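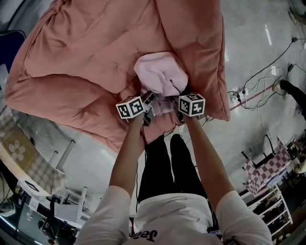 **Plonholm Residence - House Meeting, Linen and Bedding**

Minutes of the meeting held 9th June in the ground floor office.

Chair: Na-rae Ham
Present: representatives of housekeeping, the laundry room and the front desk
Apologies: Denell building, both floor supervisors

**1. Minutes of the previous meeting**

The minutes of the February meeting were approved with one correction. Under item 4, "pillow protectors" should read "mattress protectors."

**2. Matters arising**

The torn shelf labels in the linen closet have been replaced. The request for a second folding table remains open. The Chair will raise it again when the equipment budget is reviewed.

**3. Quilted comforters**

3.1 The laundry room reported that the change from winter to summer bedding is under way. Of the 464 comforters held by the residence, more than 300 have been washed and returned to storage. The remainder are still on beds or waiting in the sorting area.

3.2 Housekeeping noted that comforters have been arriving in storage folded in different ways. Some are rolled, some are folded in quarters, and some have been put on the shelf with a sheet or cover still bunched inside. It was agreed that every comforter is to be opened out fully and checked on both sides before folding. Any smaller piece of cloth found on or in it goes to the sorting area.

3.3 The following method was adopted for all buildings:

- Lay the comforter flat and pull the corners square.
- Fold in thirds along the length, then in half twice.
- Press the air out by hand, starting at the folded edge.
- Place on the shelf with the folded edge facing the aisle.

3.4 The front desk asked whether vacuum bags could be used to save space. The laundry room was opposed, having found that the stitched channels stayed flat after long storage in bags last year. The meeting decided against vacuum bags for quilted items. They may still be used for fleece blankets.

**4. Supplier**

Two quotations were received for replacement comforters, from Senov and from Jin. Both are for 30 pieces. The Senov price is lower but does not include delivery to the Denell building. Members asked to see a sample of each before a decision is made - the last order was placed from a catalog and the filling was thinner than expected. The Chair will request samples.

**5. Color coding**

A proposal to assign one comforter color to each floor was discussed at length. Housekeeping was in favor. The laundry room pointed out that colors would have to be washed separately and that the summer load already fills the machines. No decision was reached, and the item is carried over.

**6. Other business**

6.1 Six comforters with open seams have been set aside for mending. They are not to be issued.

6.2 Residents who bring their own bedding are to be reminded to mark it with a name and room number before sending it to the laundry.

**Actions**

| Item | Action | Responsible |
|---|---|---|
| 3.3 | Post folding method in all linen closets | Housekeeping |
| 4 | Request samples from Senov and Jin | Na-rae Ham |
| 6.2 | Notice to residents | Front desk |

The date of the next meeting will be circulated by the front desk.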